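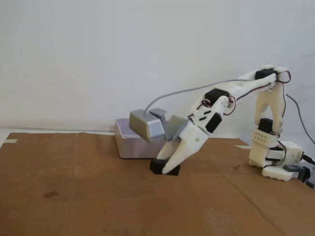

**Chamado 2439: bloco preto, furo da face superior**
Solicitante: Mivilmont
Fornecedor: Teixeira
Situação: em análise

**Relato.** O solicitante informa que o pino de 6 mm não entra no furo do bloco. Pede a substituição da peça ou a confirmação da medida correta.

**Quarta-feira, registro do atendimento.** Solicitou-se a verificação da face superior do bloco. Não se recomenda alargar o furo antes da resposta do fornecedor.
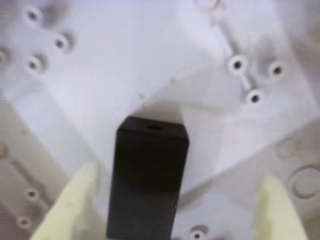 *Anexo 2: bloco na vertical, com o furo na face superior.*

**Providências**

- Medir o furo com paquímetro e registrar o valor neste chamado.
- Repetir o teste com pino do lote 7.
- Conservar o bloco sem lixamento nem pintura.

O fornecedor dispõe de 4 dias úteis para se manifestar. Persistindo a divergência, a peça será encaminhada à Prumus para conferência dimensional.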